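3.2 Collecting the demonstrations

We're a student club, so most of our data came in on Saturday mornings, with everybody taking turns on the hand-held gripper. By the end of September we had 3,922 short clips from 19 members, and I'm still a little amazed at that! Annatjie Molefe wrote the sorting script (we call it Finlow, after a long argument) and it threw out any clip where the fingers never closed on anything.

We asked each person to start with the fingers wide open over bare table, hold still for 2 seconds, and only then go for the object. New members hated the waiting, but it gave Finlow a clean zero for the finger gap, and it made the clips so much easier to line up later on.

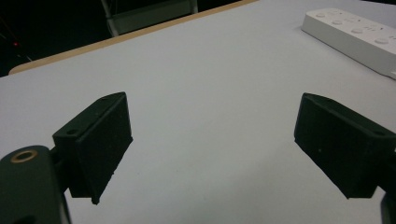
Figure 4. Fingers in the open position over the white tabletop, seen from the gripper's own camera.

The fingers themselves went through a few shapes before we settled. Our first pair, Jolska, had flat ends and kept bumping the table on low grabs, so the second pair narrows toward the bottom. I liked the new ones right away – others took longer to come around, and 71 of the clips were still recorded with the old pair before we swapped for good. We left those clips in the training set but kept them out of the test set, and Section 4 compares the two pairs on the same objects.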